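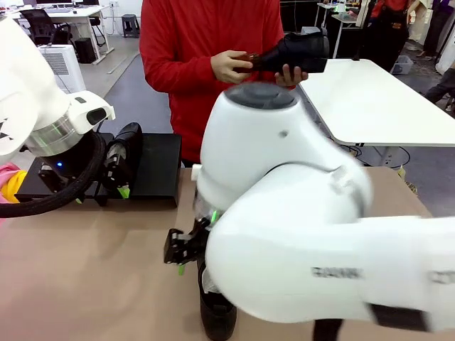

Notebook, shoe care bench - 27 November 2018

Wax batch, second try
Remade the black cream with less turpentine. The July batch went grainy in the tin and I blamed the carnauba, but Marin Hodžić thinks I let it cool too fast. This time I melted the beeswax and carnauba together in the double pot, took it off the plate, stirred in the turpentine and the black, and left the tins on the wooden board with a towel over them. Stirred until it started to drag on the stick. Poured 18 small tins. The surface is smooth on all but one, which has a dimple in the middle. Keeping that one for the bench.

Net weight of the batch was 667 g before pouring. Did not weigh what was left in the pot.

Compared with Prumus
Put our cream on the left half of a scrap panel and Prumus black on the right, same cloth, same number of passes. Prumus comes up quicker. Ours looks flat for the first few minutes and then buffs to nearly the same shine. Smell is much stronger with ours, and the window was open the whole time. Consuelo Nava looked at the panel without being told which was which and picked ours as the darker one. I agree with her.

Bend test on the panel, 5 folds by hand along the same line: a pale crease on the Prumus side, less on ours. Could be the leather. Repeat on a different hide before saying anything to Renddale.

Brushes
The horsehair brushes from Grallo shed for the first few uses and then stop. Comb them out over the bin before they go anywhere near wet cream. Brown cream and black cream brushes are still getting mixed up in the drawer. I burned a B into the handles of the black ones - please put them back bristles up so the mark can be read.

Washed 3 old brushes in warm water with a little dish soap, shook them out and stood them on their sides. Do not dry them on the radiator. The glue let go on one last winter.

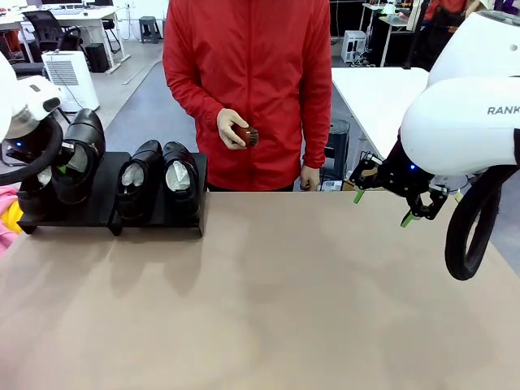

Edge dressing
Moradi edge ink has thickened in the bottle. Thinned a capful with water and it brushed on fine, but it rubbed off on a white cloth after an hour. Undiluted was still clean. Will try warming the bottle in a cup of hot water instead.

To do
Order turpentine and more flat tins.
Open the dimpled tin in a week and check for grain.
Ask Marin for his cooling times, he has them written on the back of the old price list.
Second hide for the bend test.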